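# Skindthorpe garment care label set – README

Text of care labels, typed up and sorted. 4,000 labels, one row each. Mostly tops and underwear, a few towels. Started by Barış Tokgöz, now kept by me (Kjell Myklebust). Last full pass September 28, 2021.

What it's for: checking how care wording differs between makers, testing parsers, that sort of thing. Not washing advice.

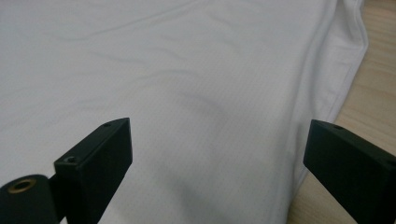
## Files

- labels.csv – the main table
- symbols.csv – wash symbols to plain words, 71 rows
- makers.csv – short codes for makers (FEL = Felora, GRK = Grerketti, AGC = Ağca)
- old/ – leave alone, needed for the 2 broken scripts

UTF-8 everywhere. If the ğ in Ağca comes out as junk your spreadsheet is guessing the encoding, set it by hand.

## Columns

- id – never reused, gaps are normal
- maker – code, blank if the label didnt say
- garment – my word, not the label's
- fiber – as printed, so "polyamide" and "nylon" both turn up
- wash_c – max temp in C, blank for hand wash
- dry, iron, bleach – codes from symbols.csv
- text – full wording incl. spelling mistakes

## Notes on the garment column

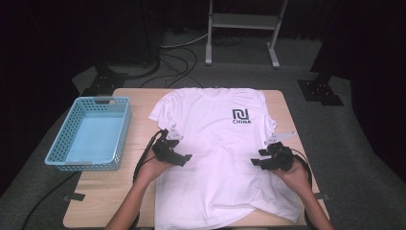
Garment names were the worst part of the cleanup. Labels say "top", "upper", "shirt", "tee" for the same thing and Barış kept all of them. I cut it to 18 values in April. Rule now is shape first, print and logo ignored. So a white short-sleeved tee with a crew neck and a navy logo with CHINA under it on the chest is just tshirt_crew. Words on the chest do not go in text and do not go in maker. Origin is only filled in from the sewn label, "made in" wording or nothing.

## Known problems

- Grerketti rows: iron and bleach swapped in the first batch – fixed, but check if you have an old copy
- Felora uses "cool wash" with no temp. Left blank, don't fill with 30
- some duplicate text where a maker used one label for the whole range. Not an eror
- fiber percents don't always add up to 100. Neither do the labels

## License

Free to use, credit Skindthorpe. Corrections by mail, give the id.

Related

- Skindthorpe wash symbols, chart
- Ağca towel labels, raw
- Fiber names by country
- Felora size tags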